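Abnahme in Itholm

Der Besuchertag bei Tosgate begann um neun mit der Unterweisung. Jeder Gast unterschrieb ein Formular, erhielt einen Ausweis mit Nummer und wurde gebeten, hinter der gelben Linie zu bleiben. Meiner trug die Nummer 85. Warwood, mein Arbeitgeber, hatte mich geschickt, um über eine Anzahlung zu berichten. Der Auftrag passte in eine Zeile: Zykluszeit, Wiederholbarkeit, Ausfallverhalten, Empfehlung.

In Halle 7 lief das System Esteban. Der Vorführer sprach ohne Manuskript und ohne Betonung. Aufgabe sei die beidarmige Handhabung kleiner Gehäuse, programmiert werde durch Vormachen, nicht durch Koordinaten. Für die vorliegende Aufgabe habe man 300 Durchgänge aufgezeichnet. Die Geschwindigkeit sei für Besucher reduziert. Auf die Frage, um welchen Faktor, nannte er keinen.

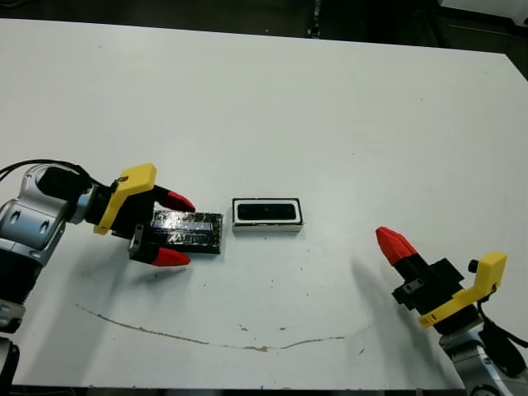 Warwood montiert Handgeräte, und die Gehäuse werden seit Gründung der Firma von Menschen eingelegt. Ich habe selbst vier Jahre an dieser Linie gesessen, bevor man mir ein Büro gab. Die Bewegung ist nicht schwierig. Sie verlangt, dass die linke Hand weiß, was die rechte als Nächstes tut. Deshalb achtete ich weniger auf den schwarzen Block, der links zwischen den roten Fingerspitzen lag, als auf den Spalt zwischen ihm und der weißen Schale daneben. Der Spalt war klein. An der Linie hätte ich in dieser Lage den rechten Daumen an die Schale gelegt, damit sie nicht wandert. Der rechte Greifer wies mit seiner Spitze in dieselbe Richtung. Ich notierte: Gegenhalten möglich, Kraft unbekannt.

Ein Herr vom Vertrieb erläuterte währenddessen das Wartungskonzept. Verschleißteile seien die Fingerspitzen, der Wechsel erfolge werkzeuglos, der Vorrat sei im Preis enthalten. Die Kalibrierung sei im Juni überarbeitet worden und halte nun eine Schicht lang. Ich fragte, was nach der Schicht geschehe. Man kalibriere neu, sagte er. Ich fragte, wer. Er schrieb die Frage auf.

Danach wurde das Programm angehalten und von vorn gestartet. Beide Arme fuhren in die Ausgangslage, warteten und setzten wieder an. Ich legte den Stift weg, um die Pausen zu zählen, und nahm ihn wieder auf, als ich merkte, dass ich im Takt der alten Linie zählte.

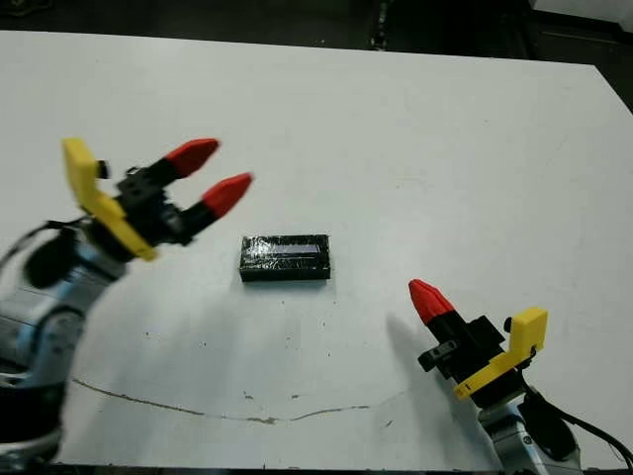

Ob das System einen Fehlgriff selbst erkenne, wollte eine Stimme hinter mir wissen, oder ob es den Ablauf in der Luft zu Ende führe. Der Vorführer antwortete, beides komme vor. Im Protokoll stehe der Anteil, das Protokoll liege dem Angebot bei.

Das Angebot bekam ich am Ausgang in einer grauen Mappe. Das Protokoll umfasste 100 Zeilen, eine je Versuch, mit einer Spalte für Bemerkungen. Die meisten Felder waren leer. In einem stand: Schale verschoben, Bediener hat gegengehalten.

Ich las die Zeile im Zug zweimal und schrieb unter Empfehlung: Anzahlung nach Klärung der Kalibrierung. Unter Ausfallverhalten übertrug ich die Bemerkung wörtlich, mit Angabe der Zeile.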